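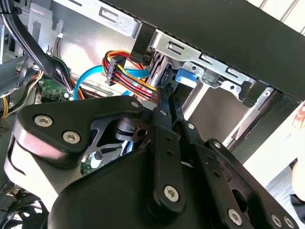

The open day at Busholm went ahead on 17/05/2018 and I'm happy to report it was our best yet — 38 people through the door, against 17 in April. Most of them headed straight for the dismantling bench, which is what your grant pays for, so that was cheering! We had the gripper reaching into an open desktop case, down among the red, yellow, orange and black power cables by the drive bay, and I talked people through what makes this job such a pig. The blue plastic latch on the drive cage got more questions than anything else. Every maker puts theirs somewhere different, and two visitors from Girnanum wanted to know how we cope with that (slowly, is the short answer).

We ran 11 demonstrations over the day. Eight went start to finish and three I stopped by hand when a cable snagged. I'd like to spend the next bit of the budget on that, and I've asked Kubíček for a price on softer fingertips, though they haven't come back to me yet.

Spending on the day came to £654, mostly chairs, printing and a frankly enormous amount of tea. Receipts are in the Atum folder with the sign-in sheets. Girnanum have asked for a return visit with more of their repair people — I've said yes, but we'll need a second screen, as the back row couldn't see a thing.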